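Operator Hours

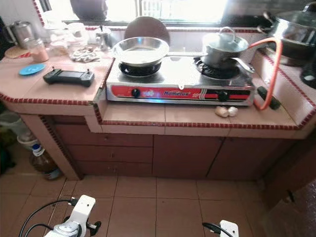 The two-burner station at the start of a session, lid on the right-hand pot.

The Drikov contract paid by the accepted episode. An episode was one complete execution of one task by remote control, from the home position back to the home position, with no contact faults and no pause longer than 11 seconds. Oriana Sepúlveda had 3,934 accepted episodes, all of them on the left burner or the right burner of the same stove.

She worked from a room in the Hutia building, two floors above the kitchen. The room had a chair, a headset, and two control arms that matched the robot's arms joint for joint. When she closed her fingers, the grippers closed. The delay was small enough that she had stopped noticing it in her first week, and after that she noticed its absence when she picked up a cup at home.

The task list for the Monday shift had one line. Remove lid from pot, place lid on counter, return lid to pot. The list was signed Quiroga, as all of them were. She had never met Quiroga and was not sure whether it was a person or a department.

She ran the calibration. Left arm, right arm, wrists, grip force. Then she looked at the counter. The kitchen belonged to a rented apartment that had been kept as the last tenants left it, and the specification said the objects were not to be tidied. A policy trained on a clean counter would fail on a dirty one. The two small white bulbs in front of the stove had stayed in because of that clause. So had the jar of pinkish powder, which was on the inventory as "jar, contents unknown."

The lid had a loop handle. A person takes a loop with two fingers from above and does not think about it. The gripper had to come in level, with one finger through the loop and one outside it, and close to a set force. Too little and the lid rotated on the way up. Too much and the loop tilted, and the edge of the lid dragged on the rim of the pot. The drag registered as a contact fault and the episode was thrown out.

Her method was to approach from the right, stop a short distance above the handle, correct the wrist, and descend slowly. It took longer than the target time. Her rejection rate was the lowest on the floor, so the target time was not raised with her.

At the eleventh episode she got a message from Damián Zúñiga, who reviewed her recordings.

"You're doing something before the lid," it said. "Left arm. Look at 4 through 10."

She opened episode 4 and watched it from the robot's head. The right gripper moved toward the pot. At the same time the left gripper, which had no part in the task, came up from its rest position, moved a short way toward the shallow pan on the other burner, stopped, and went back down. The movement lasted under two seconds. Episodes 5 through 10 were the same.

"I didn't command that," she wrote.

"The logs say you did. Joint positions on your side match."

She ran another episode and watched her own left hand under the edge of the headset. It stayed on her knee until the right gripper began to descend. Then it lifted, went forward, and returned. She had felt nothing that she would have called a decision.

She thought about it for some minutes with the arms parked. Her mother had cooked on two burners. When she lifted a lid on one side she put a hand toward the other pan, in case the steam or her sleeve caught the handle. Oriana had stood next to her on a step and watched this for years. She did not cook much herself, and when she did she had one burner, electric.

"It's a habit," she wrote to Damián. "I can strap the hand down."

He did not answer right away. She ran two episodes with her left hand under her thigh. Both were accepted. Both were faster. On the second, the lid came up off center and she had to correct twice before it cleared.

"Don't strap it yet," he wrote. "Grostell asked for the first checkpoint to be trained on your set only. 1,000 episodes, all from last month. It ran on the stove this morning before your shift. I'll send you the recording."

The recording had no operator. The header line gave the checkpoint number and the date, 12/03/2018, and the operator field was blank. The right gripper approached from the right, stopped above the handle, corrected the wrist, and went down slowly. It was her approach, including the stop. While it descended, the left gripper came up, moved toward the pan, waited, and went back.

She played it again at half speed. The left gripper did not touch the pan. It stopped at the distance her mother's hand had stopped, or what she remembered as that distance. The lid lifted clean, traveled to the counter, and was set down flat.

"How many did it get?" she wrote.

"All of them. The set from the other operators gets about half. We cut the left arm out of yours to test it, and the number drops."

"Why would it drop?"

"Could be torso balance. Could be that the left arm moving tells it what phase it's in. I don't have a reason I'd put in a report."

She asked what he would put in the report. He said he would list it as an auxiliary motion of the left arm, operator-specific, retained. Quiroga would have to approve the wording.

The approval came back after lunch, along with a new task list. It now had two lines. The first was the lid, unchanged. The second asked for 2,000 episodes of the auxiliary motion, demonstrated on purpose, with the start and end points marked by foot pedal.

She put the headset on and homed the arms. She pressed the pedal, lifted her left hand, moved it toward the pan, and released the pedal. It was wrong. It was too straight, and it arrived early. She tried again and it arrived late. By the sixth attempt the hand was moving like something being pushed along a rail, and Damián rejected all six without a comment.

She took her foot off the pedal. She reached for the lid with the right arm, slowly, and kept her eyes on the loop.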